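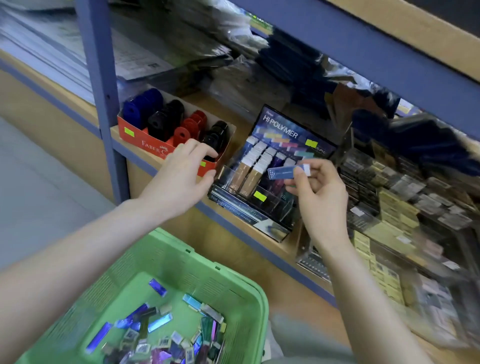

格鲁基特代尔地方档案馆
关于费农街旧文具铺账册移交事项的情况报告

呈：德罗内尔区公共记录署
报告人：沃尔迪穆·沃尔迪乔吉斯（Wondimu Woldegiorgis），档案馆二级编目员
日期：2024年7月16日

一、缘起

本馆接贵署函，责成对费农街旧文具铺歇业后遗留之纸质材料进行清点、鉴定，并就是否入藏提出意见。本人受馆长指派办理此事，现将经过及处理结果报告如下。

该铺歇业时，铺主已故，无继承人到场。钥匙由区公所保管，本人具名领取。铺面临街，后有一间储物室，再后为一小间，内置书桌、行军床及炉子。全部纸质材料均存放于小间靠北墙的柜中，柜门未锁。

二、材料概况

经清点，计有账册167册，散页票据1,261张，另有信封一只，详见第五节。

账册均为同一规格，布面，每册封脊以墨水注明起止年月。最早一册的字迹与其后各册不同，当为铺主之父所书。自第十二册起，字迹始终如一，仅末后数册笔画渐大，行距渐宽，有几处数字写出格外。

账册所记内容，初看为普通进销账目：日期、品名、数量、单价、收讫与否。铅笔、橡皮、练习簿、封蜡、吸墨纸，逐日登录，无一日中断。遇休业之日，铺主亦书“今日未开”四字，并签名。

三、异常事项

本人在逐册核对时发现，自第三十一册起，每页右侧空白处另有小字一行或数行，与账目不相关联。兹摘录若干，以供贵署判断：

“买作文簿一本。手上有冻疮。问有无厚一点的纸，答有，未多收。”

“邮局的人来买绳子，说桥修好了。”

“练习簿两本，赊。其母昨日下葬。此款不必催。”

“有人站了很久，什么也没买。外面下雨。”

“同一人。买了一支铅笔。”

“同一人。未下雨。”

上列后三条分别见于第四十四册第九页、第十一页及第十二页。此后“同一人”字样反复出现，至第五十三册末，经本人统计，共1,663处。铺主始终未记其姓名，亦未记其性别、年龄与相貌。所购物品则记载甚详，多为铅笔、信纸，间或有墨水一瓶。

第五十四册首页记：“同一人来，说要搬到德罗内尔去。买信纸一刀。找零时多找了，未收回。”

自此以后，账册中再无“同一人”字样。

四、核查经过

依照《入藏材料鉴定办法》，凡材料中涉及可识别之个人者，须查明其身份，并视情形征得本人或其亲属同意。本人据此展开核查。

首先查阅区公所迁出登记。与第五十四册首页所记月份相符的迁出者共十九户，其中迁往德罗内尔者四户。四户之中，三户为携有幼子之家庭，一户为独居女子，职业栏填“抄写员”。

本人随即前往德罗内尔，按登记地址寻访。该处现为一洗衣店，店主称此屋转手多次，前事不知。复往当地教区查询，得知该女子在彼处居住多年，后于八月间病故，葬于教区墓地东侧。墓碑尚存，字迹可辨。

教区执事另告知，该女子身后有木匣一只，因无人认领，一直存于教区库房。经执事许可，本人在其陪同下开启木匣。匣内有信纸多张，均已写满，均无收信人姓名，亦均未寄出。

信的内容，本人仅阅读首页，以确认是否与本案有关。首页写道：

“您铺子里的纸，这里买不到。我试过别家的，墨水会洇开。我本想写信请您寄一刀来，可是写信要用纸，我便舍不得用来写这样的事了。今天还是用了一张。”

本人读至此处即将信纸放回，请执事封存。其余各页，本人未读。

五、信封

前述信封夹于末册账册之内，未封口。信封正面书“德罗内尔”三个大写字母打头之地名，无街名，无姓名。信封内有零钱数枚，及便条一张，上书：

“多找之款，当日有误，今查明系少找，补还如数。”

本人重新核算第五十四册首页该笔交易。信纸一刀，单价与数量俱在，收款与找零亦俱在。核算结果为：铺主当日确系多找，并无少找情事。便条所述与账目不符。

按馆内规定，账目与附件不一致者，应加注说明。本人已草拟注文三稿，均觉不妥，现暂付阙如，请贵署示下。

六、处理意见

（一）账册167册，记录完整，字迹清晰，对研究本区零售物价及市民生活具有参考价值，建议全部入藏，编为一个全宗，全宗号3,872。

（二）散页票据1,261张，多数与账册内容重复。依惯例可予销毁。然票据背面间有铅笔字迹，尚未逐张辨认，建议暂缓销毁，由本人利用公余时间继续整理，不另支薪。

（三）德罗内尔教区所存木匣，不属本馆管辖。经与执事商议，对方愿意移交，条件为不得拆散，不得公开展出。本人认为该条件可以接受。

（四）关于木匣与账册是否应归入同一全宗，馆内意见不一。编目科认为二者来源不同，形成者不同，地点不同，依来源原则应分别立卷。此项意见于法有据，本人并无异议。惟库房现有空位一处，恰可容纳账册全部，其旁尚余一格，尺寸与木匣相合。本人拟将二者分别立卷，分别编号，分别登记，而置于相邻之架位。架位安排属库房日常事务，依规定毋须报批，此处仅作备案。

（五）信封及零钱，按附件处理，随末册账册入藏。零钱已由出纳点验，确认为旧币，现已停止流通，不计入馆产。

七、附记

本人在办理此事期间，往返德罗内尔两次，车费单据附后。第二次前往时，适值教区修整墓地，执事问本馆是否愿意代为更换该女子墓前已破损之花盆。此项支出无预算科目可列，由本人自理，不予报销。

另，小间书桌抽屉内尚有未拆封信纸一刀，包装完好，外以绳系，绳上挂有纸签，签上注有日期，即第五十四册首页所记之次日。货品不在本次清点范围之内，区公所已通知将铺内存货统一变卖。本人按标价购入该刀信纸，付款凭证由区公所开具，副本附后。

该刀信纸现存于木匣预留之架位。待木匣运抵，再行移置。

以上各项，谨请鉴核。

沃尔迪穆·沃尔迪乔吉斯
格鲁基特代尔地方档案馆

附件：
一、账册清单一份
二、德罗内尔教区往来函件两件
三、车费单据四张
四、信纸购入凭证副本一张

公共记录署批复：

来文收悉。第六节第一、二、三、五项照准。第四项已阅。注文一事，可不加注。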